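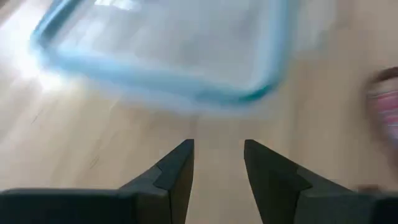
Pouran Babaei wrote:
I'd wait before buying the Varnwood expansion on handheld. The cards are fine. The deck editor is the problem. Every time you add a card it jumps back to the top of the list, and with a full collection that's a lot of scrolling. On PC you can filter by cost and the filter stays put. On handheld it clears when you leave the screen.

tallowmere
It does that on mine too. You can get around it by favoriting the cards you want first and then building from the favorites tab. It's slow but the list is short.

Is there a patch planned? I looked on the Mondanetti page and all it lists is the text fixes from February.

hexcrank
Didn't the port get handed off? The credits say De Graaf did the handheld version. Mondanetti only did the PC one.

tallowmere
Yes, De Graaf did the port. I don't know who you're supposed to report bugs to. I used the form in the game menu and got the automatic email.

Brindle_Ott
I have the expansion on handheld and I don't have the scrolling thing. The filter clearing, yes. But my list stays where it was when I add a card. Are you both using the grid view? I use the plain list with the small text.

Pouran Babaei wrote:
Grid view. I'll try the other one tonight.

hexcrank
My issue is less the editor and more that they charge full price for the expansion on a platform where ranked doesn't even have cross play. Queue times in the evening are OK. At lunch I sat there and got the same opponent three times in a row, same Edum control deck, same opening.

Brindle_Ott
Edum control is everywhere on PC as well, that isn't the platform.

hexcrank
The deck isn't, the three times in a row is.

ludwig_no_relation
How many of the expansion cards do people play? I'm coming back after skipping the last set and I don't want to craft things that get rotated.

tallowmere
Depends what you want to play. For Edum you need the two legendary wardens, and the common that draws when you discard (Ash Ledger). Those are safe for the whole season. The rest of the Edum cards in the set you can skip. I opened my packs and got 53 new cards, and I use maybe a handful of them.

If you like aggro, the Orchard cards got better. Not great, better. Don't craft Sapling Rush, it looks strong and it's dead against anything with a sweep.

Brindle_Ott
I disagree about Sapling Rush. Run 2 copies and hold them until the opponent has used their first sweep. Most Edum lists only carry the one. I got out of Silver with it.

tallowmere
Silver people use their sweep on turn three no matter what. Higher up they wait for you. I played it for a week and I was sitting there with both copies in hand most games.

Brindle_Ott
Then you lose some games. It's an aggro deck. I'd still craft it before the wardens if someone is short on dust, as it's a rare and they're legendaries.

ludwig_no_relation
I have 2,000 dust and that's it. So one legendary and change?

tallowmere
One warden and some rares. I wouldn't craft one warden without the other though, the deck doesn't work with half of it.

ludwig_no_relation
OK. Orchard then, and I'll see.

Pouran Babaei wrote:
Tried the plain list. Brindle_Ott is right, it keeps your place. It also sorts by name instead of cost by default and you have to change that each time you open it, but I can live with that. I've changed the title of the thread from "deck editor broken" to "deck editor broken in grid view."

The filter still clears. I sent that in through the form as well. If anyone else is going to send it, put in that it happens when you press back to the main menu and also when the handheld goes to sleep. The second one is easy to miss.

hexcrank
Sleep also drops you from the ranked queue with no message. You wake it up and the timer is still running on screen but you're not in the queue. I waited a long time before I worked that out.

Brindle_Ott
That one's been there since launch. Back out and requeue.

quillback
Can I ask something unrelated to the editor. Does the story campaign carry over if you link your PC account? I got to chapter 2 on PC and I don't want to do the tutorial fights again.

tallowmere
Collection carries over. Campaign doesn't. You can skip the tutorial fights from the pause menu, but you don't get the packs for them if you skip.

quillback
Do you get the packs a second time if you do play them?

tallowmere
No. Linked accounts only get them once.

quillback
Skipping it is, thanks.

hexcrank
Still think it's overpriced.

Brindle_Ott
It was on sale last month at a third off. If you're on the fence, put it on your wishlist and wait for the next one. The season pass is separate and never goes on sale, so don't wait on that.

Pouran Babaei wrote:
Got a proper answer from De Graaf on the filter. They say they've reproduced it and it's on the list, no date given. They asked for the firmware version, so include yours if you write in.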